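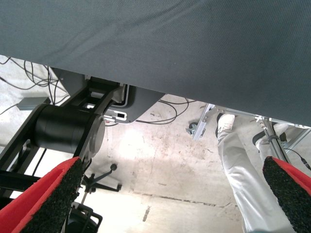 How far should a cloth cover hang below the edge of a worktable on a bare concrete floor?

Far enough to cover the table edge, and short enough that the hem stays clear of the floor, the cables and anything on wheels.

Print this release | E-mail this release

Jilix Publishes Fitting Guidance for Zedstead Woven Table Covers

May 13, 2026
By Abimbola Iyamu, Jilix Product Documentation

IMVILLE – Jilix today published fitting and care guidance for the Zedstead line of woven table covers. The guidance applies to covers used in workshops, training rooms and test areas with unfinished or lightly finished concrete floors. It replaces the single-page leaflet supplied with earlier covers and is now packed with every order.

The Zedstead cover is a gray twill cloth with a weight of 400 grams per square meter. It is sold in three sizes. Each cover is cut flat, without fitted corners, and is held in place by its own weight or by clips sold separately. The cloth, weight and hem are unchanged from the previous production run.

The revision follows a review of 1,193 customer service records, closed in April. The most frequent subject was drop length. The next was access to power supplies and cables kept under the table. Fabric wear ranked third and was concentrated at the hem, where covers had been cut long and left in contact with the floor.

Drop length

The previous leaflet gave one figure for all tables. The new guidance asks the installer to measure from the tabletop to the highest item stored or mounted below it, and to set the hem from that measurement. Where equipment is fixed to the underside of a table, the hem should stop above any moving part. Where only cables run beneath, a longer drop is acceptable if the cables can still be reached without lifting the full cover.

A sloping hem is permitted. Many users place a cover at an angle so that one side of the table is screened and the other is left open for access. On a flat-cut cover this produces a diagonal lower edge and shallow folds in the hanging portion. Neither condition affects the cloth. The longer side should be checked for floor contact each time the cover is moved.
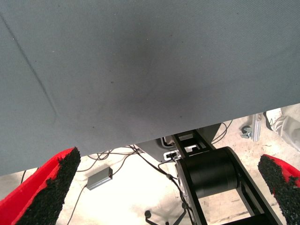 Gray twill cloth with a diagonal lower edge, above a pale concrete floor.

Creases and surface marks

Covers are shipped folded. Fold lines remain visible after unpacking and relax with use. Pressing is optional. If a cover is pressed, a cool iron should be applied to the reverse side with the cloth lying flat.

Mid-gray cloth shows lint and dark specks less than black cloth and more than patterned cloth. Dry specks should be removed with a soft brush, working in the direction of the twill. Shadowed or darker areas should be viewed under even light before any cleaning is attempted, as a hanging cover is lit unevenly and a shaded area can be mistaken for soiling. Wet treatment of a small area can leave a ring. Where a mark does not brush out, the entire cover should be washed.

Jilix rates the cloth for 20 machine washes before the hem needs inspection. Inspection consists of checking the stitching along its full length and trimming loose thread. A hem that has opened may be resewn with a standard lockstitch. Covers should be dried flat or over a wide rail. Tumble drying is not recommended.

Cables and power adapters

The section on cables is new. Loose cable under a covered table is harder to see than cable under an open one, and the service records included cases in which a stand or cart had been rolled over a cable hidden by the cloth. The guidance gives the following points:

- Place power adapters directly on the floor or on a hard shelf, with no cloth resting on them.
- Coil surplus cable beside the adapter and secure the coil with a reusable tie.
- Route remaining cable along one side of the table and keep the center of the floor clear where possible.
- Leave slack at any connector attached to equipment that moves.
- Lift the cover and look underneath before moving a wheeled stand.

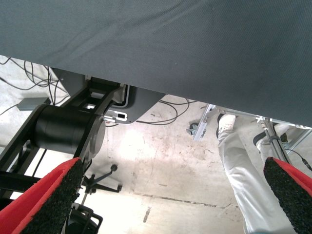 Concrete floors

Bare concrete sheds fine dust, and the dust collects on the lower part of a hanging cloth. The guidance recommends dry sweeping under the table before a cover is fitted, followed by a vacuum pass along seams and cracks. Stains that have set into the surface do not transfer to the cloth and need no treatment on its account. Fresh oil should be absorbed and removed before the cover is replaced.

Floor cracks are outside the scope of the document except where a table foot or caster rests on one. In that case the table should be moved and the drop measured again, as a small change in level at one foot can bring a corner of the cover down to the floor.

Availability

The guidance is supplied in printed form with all Zedstead covers shipped from the Imville warehouse. Customers holding earlier covers may request a copy through their distributor. Orders placed through Xia, the company's trade distribution partner, will include the new sheet once current packed stock has been used. Part numbers are unchanged, and no cover needs to be returned or exchanged.

Clips are available in packs for square-edged and rounded tabletops. The clip should be fitted from above, with the cloth pulled smooth but not stretched, and should not be placed over a cable.

About Jilix

Jilix makes woven covers, curtains and dust sheets for workrooms and light industrial premises. The company is based in Imville.

Media contact: Abimbola Iyamu, Product Documentation, Jilix, Imville

Print this release | E-mail this release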